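# Moquette Tangen, coloris gris : avis après deux mois de pose

*Maite Soler, 13 avril 2020*

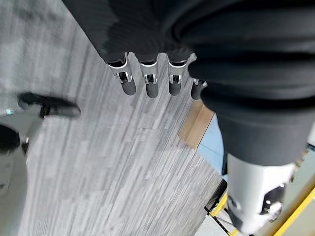
La Tangen est une moquette en lés de quatre mètres, vendue par Lastenard pour les bureaux et les ateliers légers. Fibre polyamide, velours bouclé ras, masse annoncée de 800 g/m², envers synthétique. J'en ai fait poser 49 m² en février dans le local de Rastville, sur une chape ragréée, en pose collée. Le nuancier propose plusieurs tons ; j'ai pris le gris, celui qu'on voit au sol, pour une raison banale : les plinthes étaient déjà peintes et je ne voulais pas les reprendre.

## Pose

Sølve Haugland a fait le travail en une journée et demie, ragréage non compris. Le lé se déroule à plat après une nuit à température ambiante. La découpe au cutter à lame crochet est nette, l'envers ne s'effrite pas. Un point à surveiller : le sens du velours est indiqué par des flèches au dos, imprimées très pâle. Deux lés inversés se repèrent tout de suite en lumière rasante, et à ce stade la colle est déjà prise.

Colle utilisée : l'acrylique Plolard, appliquée à la spatule crantée. Le temps de gommage de la notice est optimiste par temps froid — nous l'avons presque doublé. Le joint central est resté fermé, sauf sur une main de longueur près de la porte, recollée la semaine suivante.

## Usage

- **Roulettes** : les sièges à roulettes dures laissent une trace claire qui disparaît à l'aspirateur. Pas de bouloche à ce jour.
- **Acoustique** : différence nette avec le PVC précédent sur les bruits de pas. Sur la voix, je n'entends pas grand-chose de changé. Je n'ai pas fait de mesure.
- **Taches** : café repris à l'eau tiède, sans auréole. Une goutte d'huile fine a demandé trois passages de détachant et reste visible si on sait où chercher.
- **Poussière** : le gris masque bien la poussière minérale, mal les fils et les copeaux clairs.
- **Petites pièces** : une vis M2 tombée sur la boucle ne roule pas. Elle se retrouve moins facilement que sur un sol lisse, surtout si elle est zinguée.
- **Odeur** : présente une dizaine de jours, à attribuer à la colle plus qu'à la fibre.

## Coût

| Poste | Montant TTC |
|---|---|
| Moquette, pose et chutes comprises | 1 844 € |
| Colle et bande de joint | 215 € |

Le ragréage a été facturé à part, avec d'autres travaux. Les chutes représentent une surface non négligeable dans une pièce en L ; demander un calepinage avant de commander. Lastenard ne reprend pas les lés entamés.

## Avis

Produit correct pour un local à trafic moyen. Je lui reproche le marquage du dos, trop discret, et une fiche technique qui ne dit rien du comportement aux solvants. La livraison s'est faite au pied du bâtiment, en rouleau de quatre mètres, à deux porteurs minimum — vérifier la cage d'escalier avant.

Pour une pièce où l'on manipule régulièrement de l'huile ou de la graisse, je resterais sur du PVC. Dans les autres cas je reprendrais la même, avec un lé de réserve stocké à plat.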